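Gallery: Bench Rules at Tranddale

1 min read
Print | E-mail

Our teardown cell follows a short rule sheet, last revised in February. It covers up to 200 desktop computers a month.

Rule 1: Open the chassis fully before the hand moves in.

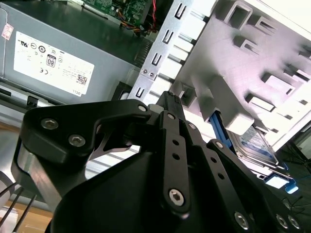 Rule 2: Keep fingertips off wiring

Route around wire bundles and circuit boards. If the hand touches a cable, stop and log it under code 47.

Print this page | E-mail this page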